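De: Begoña Olmedo
Para: lista automacao-e-trabalho
Assunto: Re: Re: célula de montagem de cadeiras -- o que mudou na bancada

Bom dia a todos,

Respondo à mensagem da Shoshana, que copio abaixo, e aproveito para corrigir duas coisas que escrevi em fevereiro.

Shoshana Lindgren escreveu:
> Na última mensagem dizias que a Hernell ia pôr braços robóticos na
> montagem das cadeiras de plástico e que ninguém saía da secção.
> Gostava de saber como ficou. Quem fazia as pernas à mão faz agora o
> quê? E o tempo de paragem entra na produção de quem? Aqui na Dusteck
> estão a preparar uma coisa parecida e a chefia ainda só fala de
> cadência. Se puderes contar com algum pormenor, agradeço.

Ficou assim. A secção tinha duas bancadas manuais. Uma continua manual. Na outra estão agora dois braços, um de cada lado, que trabalham na cadeira deitada, com o assento para baixo e as pernas para o ar. O programa chama-se Rakska e foi instalado pela equipa da Rochelle Begay. O meu posto passou a ser o de acompanhamento dessa bancada, em alternância com o Desmond Mbeki.

A primeira correção: escrevi que a máquina ia fazer a montagem completa. Não faz. As peças soltas são preparadas por nós, e o controlo final também é nosso. O que os braços fazem é o trabalho de força e de posição nas pernas, que era o que dava cabo dos pulsos. Na bancada manual, encaixar uma perna exige empurrar e rodar ao mesmo tempo, e ao fim do turno sente-se. Na bancada dos braços, esse esforço desapareceu do posto. 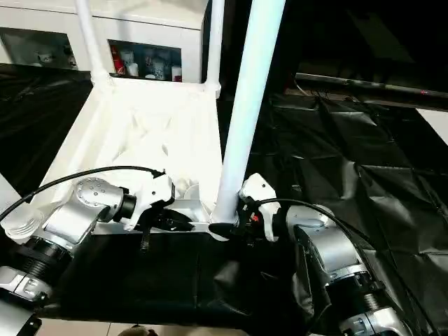
Leilani Esposito respondeu-me ontem, fora da lista, e autorizou que passasse para aqui o que pensa: o esforço físico sai, mas o que entra no lugar dele também cansa e não aparece em nenhuma folha de avaliação de riscos. Segundo ela, vigiar uma máquina que acerta quase sempre é pior para a atenção do que montar cadeiras, e a empresa devia tratar isso como carga de trabalho, com pausas próprias.

Concordo em boa parte. No primeiro mês eu saía mais cansada da bancada nova do que da antiga, e demorei a perceber porquê. Na manual, o ritmo é meu. Na outra, fico à espera, e quando o programa para tenho de perceber depressa se é a peça que está mal assente, se é a pinça que agarrou fora do sítio ou se é o plástico que veio com rebarba. Pedimos que ninguém ficasse mais de 60 minutos seguidos no acompanhamento, e isso foi aceite. Trocamos com a bancada manual e tem resultado melhor, embora nos dias com falta de pessoal a troca se atrase.

Sobre as paragens, que era a pergunta da Shoshana. No início contavam como tempo do operador. No primeiro mês completo houve 238 paragens registadas para 984 cadeiras, e todas apareciam na nossa ficha, mesmo quando a causa era o programa. O Desmond levou a lista impressa à reunião de secção, com as causas que tínhamos apontado à mão. Passou a haver um código separado para paragem de sistema, que não entra na nossa produção. Se na Dusteck ainda não discutiram isto, discutam antes da instalação -- depois dá muito mais trabalho.

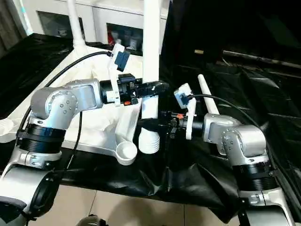

A segunda correção é sobre a formação. Tinha escrito que seriam duas semanas. Foram 2 dias com a equipa da Rochelle e o resto aprendemos ao lado da máquina. Para arrancar e parar, chega. Para ensinar ao programa uma posição nova, não chega, e neste momento só o Desmond o faz sem chamar ninguém. Pedimos formação para mais pessoas do turno da tarde e ainda não temos resposta. Enquanto for assim, as férias dele são um problema para todos, incluindo para ele.

Quanto aos postos: não houve despedimentos, isso confirma-se. Houve uma saída por reforma que não foi substituída. A chefia diz que uma coisa não tem que ver com a outra. Registo as duas e cada um fará a sua leitura.

Falta ainda resolver a categoria profissional. Continuamos classificados como montadores, com o mesmo salário, e a descrição de funções não menciona acompanhamento de equipamento nem registo de anomalias. Entregámos um pedido por escrito para a revisão e, quando houver resposta, mando para a lista.

Shoshana, se quiseres a folha que usamos para apontar as causas das paragens, envio-ta. É uma página só, e convém preenchê-la na altura, porque no fim do turno já se confundem umas com as outras.

Cumprimentos,
Begoña Olmedo
Hernell, secção de montagem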